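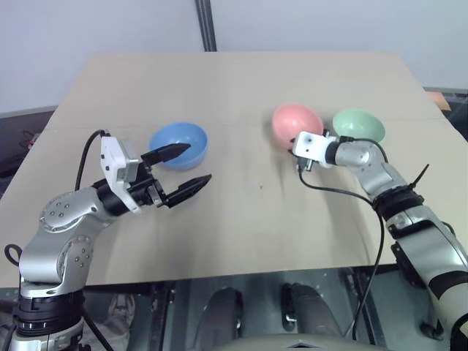 May 14, 2021

I finally sat down tonight and worked out how I want to do the dyeing for the Pleluvcombe blanket, and I'm so pleased to have it settled that I had to write it down before bed. I've been going back and forth on the colors since the snow melted, and every time I thought I had it, I'd see some other yarn and start over. What I want is soft and a bit faded, like things that have hung on a line for years. A light blue, a salmon pink and a pale mint green, the same as the three plastic bowls, and they look so nice sitting near each other that I don't know why I spent two weeks fussing with mustard. The pink one is over on its side and the mint is right next to it, and I think that's the pair I'll put in the middle of the blanket, with the blue kept for the border.

The wool is the undyed Chuensuk, which I bought last fall and have been saving for something that deserved it. I have 20 skeins, and I wound four of them this afternoon while the rain came down — such a good, steady rain, the kind that makes you feel you have permission to stay in. It's a springy yarn with a little bit of hay still in it here and there. I picked out what I could, and the rest can stay. My mother's blankets always had a bit of the farm in them and we slept under them just fine.

I did a small test of the mint in the old enamel pot, and it came out far too strong, more like a lawn than anything you'd want on a bed. I'd put in the whole packet of the Sevex powder like a fool. The second try was much better, half as much powder and a good glug of vinegar, and I let it cool in the pot overnight instead of lifting it out early. There's a sample of it pinned to the curtain now so I can see it in morning light. The blue I'm not worried about. Blue has always behaved for me. Pink is the one that goes blotchy, and I'll have to be patient with it and keep my spoon out of the pot, which I find very hard!

The pattern is going to be plain squares after all. I know I said I'd do the leaf border, and I did chart it out, but each leaf row is 300 stitches, and I lost my place every single time the phone rang. Plain squares I can do while I listen to the radio or wait on the bread. And a plain stitch shows off the color better anyhow, or that's what I'm telling myself.

I'd like it finished by the middle of June, when we drive out to the cottage at Pleluvcombe. The bed in the back room there has had that scratchy brown thing on it as long as I can remember, and the window faces the water, so the blue ought to look lovely in the mornings. I may be dreaming about the date. The garden is going to want me soon — the peas are up, the rhubarb is taking over, and I promised myself I'd move the currants this year and haven't so much as looked for the good shovel.

Tomorrow I need to stop at Jaltaris for more vinegar and a new pair of rubber gloves, the long kind, as my fingertips are still green. Also lamp oil, stamps and something for supper. The dog has stolen one of the wound balls and is asleep on top of it, and I haven't the heart to take it back tonight.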